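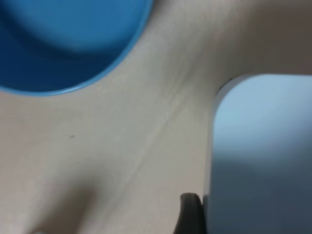
Unby

18/03/2024

Open day at Zimville, and a long one. I'm writing this up before my notes stop making sense to me. We had nearly 100 people through the door between ten and four, a good many of them from the Tultisby evening class, and I can't remember when I last talked so much or enjoyed it so thoroughly (my throat may take another view tomorrow).

We ran the arm on the household table for the whole of it. People like seeing things they have at home, and they'll forgive a slow arm a great deal if it's slow over a saucepan and a bowl. The wrist view went up on the big screen, which was Bataineh's suggestion from last time and a very good one. Children went straight to it and stayed! 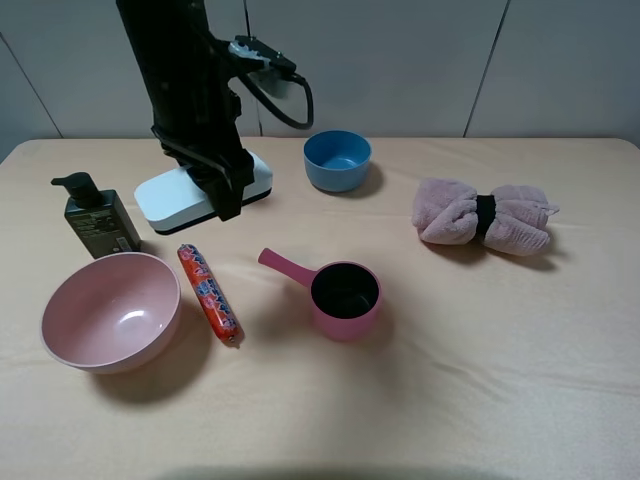

Main table, side view. Bowls, pump bottle, towel and the pink saucepan.

Two things for whoever sets up next. Please put the talk sheet in larger print, as I was squinting at mine by lunch. And leave more time between groups, because the questions at the end are the best part and I kept having to cut them short. The log counter stood at 2,723 when I shut down, so start the new sheet from there.

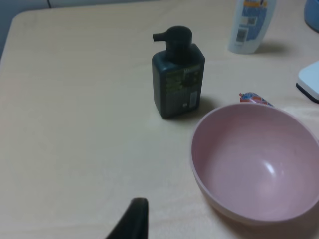

Bataineh wrote back this evening to say that the wrist screen should go nearer the door next time, and that the Tultisby lot would happily come again in the autumn if we let them have a turn at the controls.

I've said yes to both.

Search notebook Go
759 views 4 comments Share
Contact Zimville workshop | Back to top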